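**Small rooms, rented walls**

Borkberg, September, seven in the morning. Third floor, no elevator. Florence Desjardins has 42 square meters and a lease that says no paint, no nails, no "alterations of a decorative nature." She laughs about it. Mostly.

Rents here went up again over the summer. A studio on Grewal Street now goes for 1,128 a month, heat not included. So people stay put. And people who stay put start looking at their walls – really looking – and wanting something done.

Decals, mostly. Cheap, fast, they peel off again if you're lucky. Red mandalas on a rough, speckled wall, say, and the place stops feeling like a waiting room.
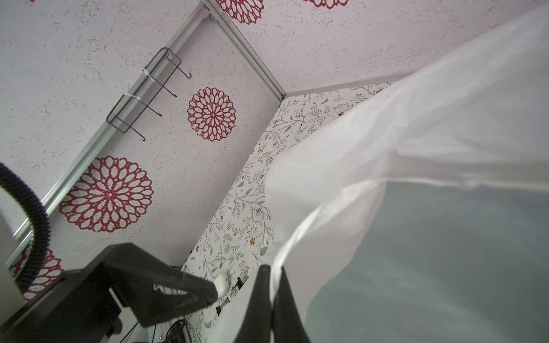

Renters should quit spending money on somebody else's property, wrote Mireille after our last issue, and put it toward a deposit instead. Fair. But a deposit on what? The cheapest listing at Talleo last week had 102 inquiries before lunch.

Desjardins has done the math, twice. Thirty years old, the building, and the plaster crumbles if you lean on it. She'd need about six years of saving. Untill then, curtains. A good lamp. The landlord's beige, which she hates, and which is staying.

Her neighbor down the hall went furthur – tiles, a shelf, the lot – and lost the whole deposit on moving out. Letter came from the Furano office. Two lines, no signature.

She keeps a copy of it on the fridge. Magnets are allowed.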